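Lurkholm RFC - Ground and Equipment
Ticket 3976: scoreboard clock runs slow in the second half
Status: open (was closed, reopened by me)
Kit: Prevska outdoor scoreboard, Grirnasar touchline console, firmware as supplied
Supplier: Joly
Raised by: Régis Tessier, match day operations

Original report

The match clock on the main scoreboard loses time. At the last home game the board was 33 seconds behind the referee's watch by the time the board said 70 minutes. First half looked fine. I started both together at kick-off and restarted both together after the break, and I stopped and started with the referee's signals all the way through.

It matters more than it sounds. We were four points down with a scrum on their five metre line and the whole stand thought there was time for another phase. There wasn't. The referee keeps the official time and no result is in dispute, but I had a queue of people at the console afterwards asking me what I thought I was playing at.

Expected: board agrees with the watch to within a second or two.
Seen: board agrees at half time, then drifts.

Reply from Joly support (pasted from their portal)

"Thank you for your report. The most common cause of time differences is operator delay when pausing and resuming. Please make sure the operator has read section 5 of the console guide."

My note: I have read section 5. It tells you which button is pause. Operator delay would be a half second here and there and it would go both ways, because I'm as likely to be late stopping as late starting. It does not add up to that much in one direction in one half. Asked them to look again.

Second reply from Joly

"Please power cycle the console and the board and confirm the issue is resolved."

Power cycled both. There was no match on, so I have no idea how anybody would confirm anything from that. They closed the ticket the same afternoon. I reopened it.

Test A - bench run, no match

Console and board both on, clock started against my phone and a kitchen timer. Left alone for a full forty minutes. No difference I could see by eye. Ran it again straight after as a pretend second half. Same again, no drift.

So the clock can keep time when left alone. Joly will like this result. I don't think it proves what they will say it proves, as nobody touched a button in either run.

Test B - bench run with stoppages

Same set-up, but pausing and resuming as if there were injuries and a couple of long scrum resets. Slight difference at the end, two seconds, which I'm happy to put down to my thumb.

Test C - under-sixteens friendly

Real match, shorter halves, dry evening. Board one second out at the end. Somebody on the touchline told me that was that then, fixed. I don't believe in faults that fix themselves and I've left the ticket open.

Things suggested to me so far, and what I make of them

The cold. It was chilly at the game where it went wrong, but the first half was just as chilly and that half was fine.

The floodlights. More interesting. They go on at half time for the afternoon games, and Test C was played in daylight with the lights off. Both bench tests were lights off too. I'm not sold on it, but it is the only thing so far that changes between the first half and the second.

The tannoy. Possible, but it is on from an hour before kick-off, so the first half should have suffered as well.

"It's always done that." It has not. The board was new in August and I've kept my own times on the back of the team sheet for every home game. The early ones are all within two seconds. The floodlight timetable was different then, for obvious reasons.

Replacing the console. Suggested by Joly, at our cost, before anyone has found a fault in it. No.

Test D - bench run, floodlights on

Lights on for the full run, with stoppages as in Test B. Board finished eleven seconds slow. Repeated with lights on and no stoppages at all: no drift. Repeated once more with lights on and stoppages: nine seconds slow.

That took me by surprise. If the lights were upsetting the clock itself, the run without stoppages should have lost time too. What it looks more like is that with the lights on, the resume signal from the console gets to the board late, or has to be sent more than once. The clock in the board is fine. It is being told to start late, every time, and it never makes up the difference.

I watched for this on a last short run. Pressed resume, counted. The console showed the clock going straight away. The board sat there for a beat, then went. With the lights off there was no wait that I could notice.

Sent all of the above to Joly with the times written out.

Third reply from Joly

"We are not aware of any interference issues with this model. The console display is correct, so the console is working as designed. We suggest the operator refers to the console display."

The operator can already see the console display. The people in the stand can't, and they are who the scoreboard is for. I've asked for this to go to someone who knows the radio link, and asked in plain terms whether the console and board can be joined with a cable. The guide has a drawing with a socket marked "wired link" and no further word about it.
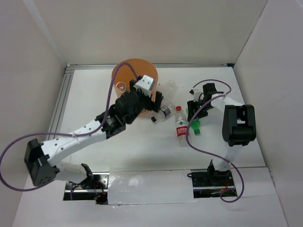 Page last changed: 28 Apr 2019 by R. Tessier

Where it stands now

Joly have said that yes, there is a wired link, and that it is "supported but not recommended". They didn't say why it isn't recommended. They also sent a quote for the cable, which I have not passed on to anyone as I'd like to see whether it works before the club pays for it. They have agreed to lend one. No date given.

They also offered a firmware update for the Grirnasar console. The notes with it say "general improvements". I asked if any of these had to do with the resume signal and was told that updating is best practice. I'm holding off. If I put new firmware on and plug in a cable in the same week, and the fault goes, we won't know which did it, and we'll be back here the first time something is swapped.

Order of work, if I get my way:

1. Cable on, old firmware, lights on, with stoppages. Two runs at least.
2. Cable off, old firmware, console moved to the clubhouse side of the pitch, lights on, with stoppages. The present spot is right under a lighting pole and I would like to know if that is all this is.
3. Firmware last, and only if one and two get nowhere.

For whoever is on the console in the meantime

Don't try to catch the board up by adding seconds by hand. It was done at the last second team game, they went the wrong way, and the board ended up further out than it would have been if left alone.

If the lights are on, press resume and look up at the board. If it hasn't moved, leave it. Pressing again pauses it.

Ask the referee for time remaining at the last stoppage you can and give it over the tannoy. Visiting clubs have been fine about this.

Write the board time and the watch time on the team sheet at half time, at seventy and at the whistle - all three, please, even if they agree. I had two sheets back with "clock OK" on them and I can't do much with that.

Ticket stays open. If Joly close it again before the cable has been tried, tell me and I'll reopen it.

R.T.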